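Clincombe equipment fund: progress report, August 2025

Prepared by Angharad Trevor

We have spent £1618 of the robot arm budget since February. Most of it went on the wrist mount and cabling from Trultis. A second depth camera is quoted at £240 and we would like to order it this quarter.
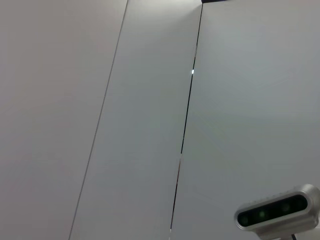
Depth camera on its mount, with plain grey panels behind.

Amoah has priced a spare gripper at £776, delivery included. Zusier came in higher and could not give a date. We have set aside some £200 for spare cables and fixings.

Please confirm the camera order so we can raise it with the gripper.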